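# How to Run Your First Workplace Safety Walk

*By Hae-won Do, April 25, 2022*

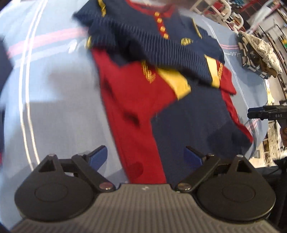
**Category: Workplace Safety / Getting Started**

If you've just been handed the safety walk at your workplace, welcome! It can feel like a lot the first time, especially if the person who did it before you left behind a binder and not much else. I started the same way at Jasix, in a building with 205 people in it, and I spent most of my first walk trying to remember where the eyewash stations were. You'll get the hang of it, I promise, and these steps should make the first one a good deal easier.

## Before you go

Pull the notes from the last walk and read them with a cup of coffee. Circle anything that was marked open. Those items go at the top of your new sheet, so they don't quietly slide off the list for another month.

Then pick your route. Choose one area, or two if they're small, and leave the rest for another day. I like to keep a walk to around 3 hours with the write-up included, and I'd go shorter if you have a job to get back to (most of us do).

Let the area lead know you're coming. Some people swear by surprise visits, and I've tried them, but folks talk to me more when they've had a heads-up. Wear whatever protective gear the area calls for, and bring a spare set if you're taking someone along.

## On the walk

1. Start at the main entrance and go the way an ordinary worker would go on an ordinary shift.
2. Check that the exits are clear and that the doors open all the way. Push them yourself.
3. Look down for cords, spills and curled mats, then look up for stacked boxes and burned-out lights.
4. Read the inspection tags on the fire extinguishers and write down any that are out of date.
5. Stop and chat with two or three people. Ask, "What's the most awkward part of your day?" – you'll hear about the sticky drawer, the heavy lift and the step everyone trips on.
6. If something could hurt a person right now, stop and get the area lead before you go any further.

Try to write down what you see and where, and keep names out of it. "Box in front of east door" is plenty.

## Afterward

Type up your notes the same day if you can. We use a shared sheet in Skuveo, but paper works fine too. Every item needs an owner and a due date, and I keep each report to 8 items or fewer, with the most serious ones first.

Send it to the area lead, thank them for their time, and put a reminder on your calendar to check back. For walks we do this month, I go back in the middle of May and look at each fix in person.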